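Skernix Third-Party Screening and Gifts Register

Product page - Compliance software - Anti-bribery and corruption

Skernix is a hosted system for organisations that need to check who they are paying, who is paying them, and what changes hands along the way. It covers agents, consultants, joint venture partners, donors and suppliers. It is sold by Katsaros and runs in any current browser, with nothing to install on staff computers.

The system is made up of 4 modules. Each can be bought separately, though the register and the screening module share one database and most buyers take both.

Screening

Enter the name of a company or individual and Skernix searches sanctions lists, court notices, disqualified director lists and public office holder records in 186 countries and territories. Results are grouped by how close the match is. A reviewer marks each one as a true match, a false match or undecided, and must type a reason before the entry can be closed. Closed entries can be reopened but never deleted.

Names are checked in their original script as well as in Latin letters. Known aliases, earlier company names and common spelling variants are included in the search without the user having to add them.

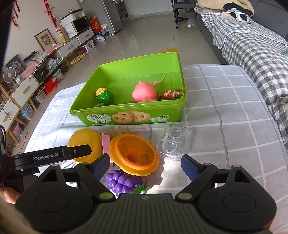
Once a name has been approved it stays under watch. If an approved agent later appears in a charge sheet or takes up a public post, the account owner gets an email and the approval is suspended until someone reviews it. Suspension can be switched off by an administrator, and the change is written to the log.

Gifts and hospitality register

Staff record anything given or received, with its value, the other party and the business purpose. Limits are set by country, by grade and by type of recipient. An entry for a public official can be sent straight to the legal team whatever its value. Travel, lodging and speaking fees have their own forms, as these tend to need papers attached.

Entries are totalled over a rolling year, so a run of small dinners with the same contact will show up even when each one falls below the limit. Currency conversion uses the rate on the day of the entry.

Payment review

This module reads a payment file exported from your accounts system and compares it with contracts held in Skernix. It flags:

Payments to a country where the supplier has no office
Round-sum consultancy fees with no invoice number
Payments split on the same day
Bank details changed shortly before payment
Donations linked to a pending permit or tender

The flags are prompts for a person to look at. Skernix does not hold or block payments.

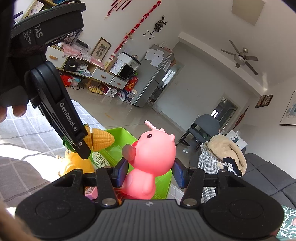 File formats accepted are CSV, XLSX and fixed-width text. A direct link to the Pradach ledger is included in the price. Other ledgers can be linked through the API - please ask for the technical notes before ordering.

Case file

Reports from staff, audit findings and outside enquiries are kept in a locked case file. Access is granted person by person, and system administrators cannot open a case unless they have been added to it. Files can be exported as a numbered bundle with an index for use by outside counsel.

Specification

Order code: 307
Users: unlimited readers, reviewers licensed by seat
Sign-in: single sign-on or password with second factor
Log retention: set by customer
Interface: English, French, Spanish, Portuguese
Support: telephone and email, working hours 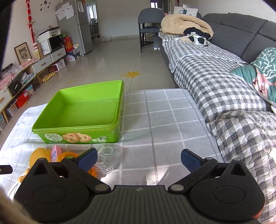

Photo: Grivska

Set-up and training

Set-up covers loading your existing supplier list, setting the gift limits and building the approval routes. Training is given online in four sessions, two for reviewers and two for administrators. Recordings stay available for the length of the contract.

Contracts are for one year or three. Prices depend on the number of reviewer seats and the modules taken. A trial account with sample data can be opened on request - it has every feature except export.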